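Notebook, Skavumgate bench – hand demos, Trirska task set
March 2021

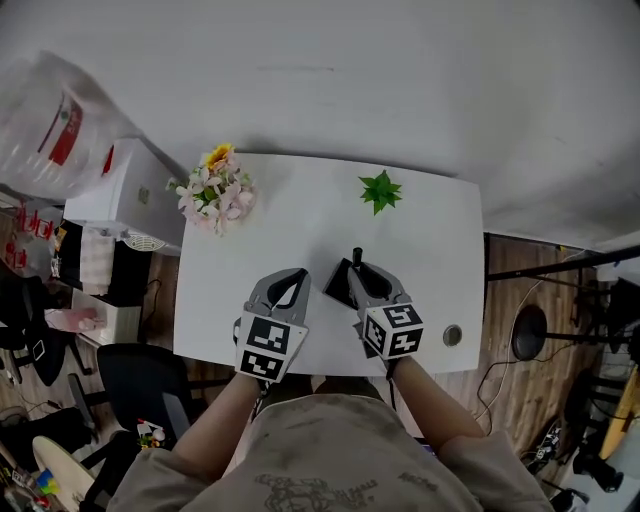
Fig. 1. Hand-held grippers, marker cube on each. Right one closed on the black part with the knob, left one open.

Goal for the set is 100 usable demos of the two-hand pass. Settings as in the last Flondiritz run except the episode limit, now 500 frames.

First batch: 7 episodes thrown out. In all of them the left cube turned away from the overhead view during the pass and the pose track jumped. Asked operators to keep wrists flatter and slow down before the second gripper closes. Median length after that was 425 frames, so the limit can stay.

Finger width still drifts between sessions. Zero both grippers fully closed before episode one and write the offset in the log.

Flowers and succulent stay on the table for this set. Do not move them between episodes – the Delacroix script picks up layout changes as a new scene and splits the file.

To do: check cable slack at the base of the left gripper, rerun the replay on the arm with the new offsets.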